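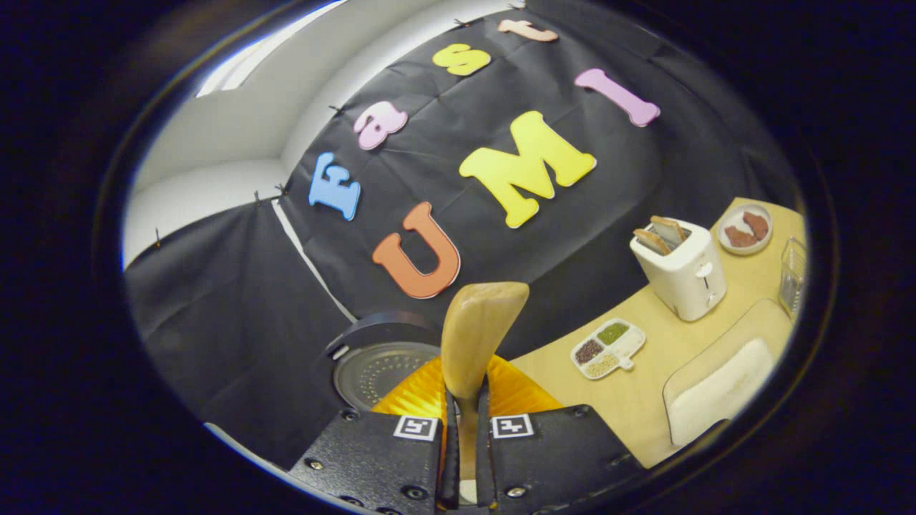
# Foam letters and fabric backdrops: common questions

Nirncombe cuts foam letters and sews cloth backdrops for booths, classrooms, stages and parties. These are the questions that come in most often. Last updated 28th November.

## Ordering letters

**Can I mix capitals and lowercase?**
Yes. Type the words on the order form exactly as you want them, and we cut them that way. If you want one word bigger than another, put it on its own line and pick the size there.

**Can each letter be a different color?**
Yes, at no extra charge. The stock colors are light blue, pink, peach, yellow, orange, mint, white and red. Light colors read best on black cloth. Red on black is hard to see from the back of a room, and mint looks nearly white under warm bulbs.

**What sizes do you cut?**
Small is for tabletops. Medium is 157 mm tall and large is 289 mm tall, measured on a capital with no tail. Lowercase letters are cut in proportion, so a medium "a" is shorter than a medium "T". An "M" or "W" takes up a lot more width than an "I", so lay the word out on paper before you decide on a size.

**Are the edges sharp or rounded?**
Rounded, unless you ask for square. The Stirkero range has the softest edge and is the one most schools order.

**Is there a limit on how many I can order?**
Up to 200 letters per order can go through the website. For more than that, send an email and we'll give you a date.

## Backdrops

**What is the black cloth?**
Lahlou is our standard black backdrop. It is a plain polyester weave with a dull finish and comes in panels, which you overlap by a hand's width. It can be hung flat or in a curve behind a table.

**Mine came out of the bag full of creases. What should I do?**
Hang it the day before if you can. Most of the shallow creases drop out overnight. For the rest, use a steamer from the back of the cloth, working from the top down. Don't use a hot iron – it leaves shiny patches on black that won't come out.

**Do you sell a stand?**
We sell the Sendholm pole set, which has straight poles and a curved top rail. The panels have a pocket along the top that fits it. They also fit most curtain rods.

## Putting letters up

**What should I use to attach them?**
Pins for cloth, removable putty for painted walls. Push two pins in at an angle from the back of the cloth. Very wide letters need three. Double-sided tape holds for an afternoon, but it pulls the surface off the foam when you take it down.

**How do I get a slanted or climbing word to look right?**
Run a piece of string along the line you want and pin the first and last letters to it. Fill in the others between them, tilting each one by eye. Take the string away, stand where your visitors will stand, and fix anything that bothers you.

**The letters cast a shadow on the cloth. Can I stop that?**
You can make it softer. The letters are thick enough to throw some shadow under any lamp. Move the light back and more to the front, or use two lights.

**Will anything on the table hide the letters?**
It might. Set the table first and then hang the words. Keep the lowest letters above your tallest item as seen from a chair.

## Care and returns

**How do I clean the letters?**
Use a damp cloth and a drop of dish soap. Let them dry flat, away from heaters.

**How do I store them?**
Flat in a box, with paper between the colors. A letter left bent over a summer may stay bent. Orders made before May came without a storage box, and you can buy one separately.

**Can I send letters back?**
Words cut to order can't be returned unless we made a mistake. Unused backdrops and poles can be, in their original bag. If a letter is missing or spelled wrong, write to us with your order number and we'll cut a new one.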